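Skudar Users Group
Minutes of the April meeting

Meeting opened at 6:35 p.m. in the upstairs room at Gindwood. Nassoro Urio in the chair. Apologies were read and accepted. The sign-in sheet is with the membership records.

1. Previous minutes

Accepted with one correction. Under item 3, "export filter" should read "import filter." The copy on the site has been changed.

2. Move from the old document archive to Skudar

Nassoro reported that the batch conversion of the newsletter archive is done except for the problem files listed below. 641 files were converted to searchable PDF. 83 were set aside because they failed the first pass. Of these, most are old word processor files with a damaged header or a password that is not on record. A smaller number open fine but come out with the tables broken across pages.

It was asked whether the passwords could be recovered. Nassoro said the two he had tried were not worth the hours. Printed copies exist for nearly all of those issues, and scanning them would be faster. Agreed to scan from paper where paper exists and to leave the rest in their original format, in a folder marked "not converted," with a plain text list of titles.

The originals of the converted files will be kept for one year. There was some discussion of keeping them for good. The cost of storage is small, but two people felt that having both sets in the search results would confuse members. Settled by moving the originals out of the search index now. The question of deleting them comes back next April.

3. Fonts and page size

Several members had reported that converted issues printed with the wrong font at home. The cause was that the default profile does not embed fonts. The profile has been changed and the affected issues run again. Anyone who downloaded an issue before the change should download it again.

Page size is still mixed. Issues made with the Kimaro layout template are letter size, and the earlier ones have a custom size that some printers shrink. Agreed to leave the page size alone. A note on the download page will tell people to choose "actual size" or "fit," depending on what their printer offers.

4. Text recognition

The recognition results were sampled by three members. Ordinary paragraphs came out well. Columns of program listings did not - zero and the letter O were mixed up, and indents were lost. The listings are what people search for most, so this matters.

Options put to the meeting:
Correct the listings by hand, issue by issue.
Turn recognition off for listing pages and keep them as page images only.
Leave the text as it is, with a warning on the first page.

After discussion the third was chosen for now, with hand correction of any listing that a member asks for. Requests go to the usual address with the issue and page. A show of hands was in favor, with one against. The member against asked for it to be noted that a wrong listing is worse than no listing.

5. Licenses

The group license for the Dutell converter is due for renewal in June. The license covers 4 machines, and only two have it installed. The smaller license does not include batch mode, so it was agreed to renew at the same level for one more year. Nassoro will ask whether the unused seats can be put on members' laptops for the scanning work. Nothing is to be installed until there is a written answer.

A member asked about moving to free software for this. Two packages were mentioned. Both can do the conversion but need a separate program for the recognition step, and nobody present had used them on a large batch. Left open. Anyone willing to run the same ten test issues through either package is welcome to report at the next meeting. The test issues are on the shared drive in the folder "samples."

6. File names

The naming rule was confirmed: year, issue number, then a short title, all in lower case with hyphens and no spaces. Special issues take the letter "s" after the number. The 491 files already named this way will not be touched. The rest will be renamed by script after a backup has been made and opened to check it. Links from the old index page will break when this happens, so the index page has to be rebuilt the same evening.

7. Web form

The upload form still rejects EPUB files. The setting has been found and needs an administrator to change it. Action on Nassoro before the next meeting.

8. Actions

Scan paper copies for the failed files - scanning team, starting with the oldest issues.
Note about page size on the download page - Nassoro.
Warning text for listing pages - wording to be sent around by email first.
Question to Dutell about unused seats - Nassoro.
Backup, rename and index rebuild - date to be set by email.
EPUB setting - Nassoro.
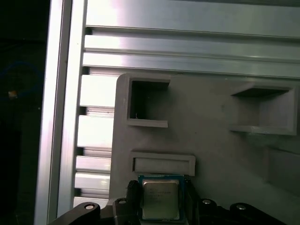
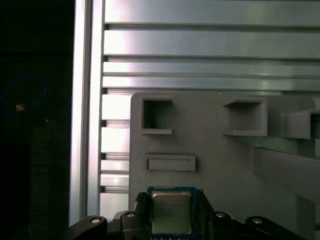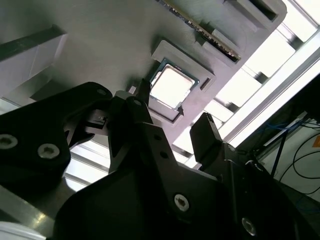
Computer processor, three views.

9. Any other business

The conversion machine was raised last. It is slow on long batches, and the recognition step in particular can run past midnight on a thick issue. One member suggested that the processor is the limit, and another thought more memory would do as much good. For those who don't open up their own computers, the processor in the last picture is the part with the bright silver top, and the memory module is the long dark board with the row of gold-colored contacts, farther up. Nassoro will log processor and memory use during the next overnight batch and bring the numbers. No money is to be spent before then.

A request for a beginners' session on filling in PDF forms was supported. It will take the first half hour of the next meeting, and people should bring a form they have had trouble with.

Meeting closed at 8:20 p.m.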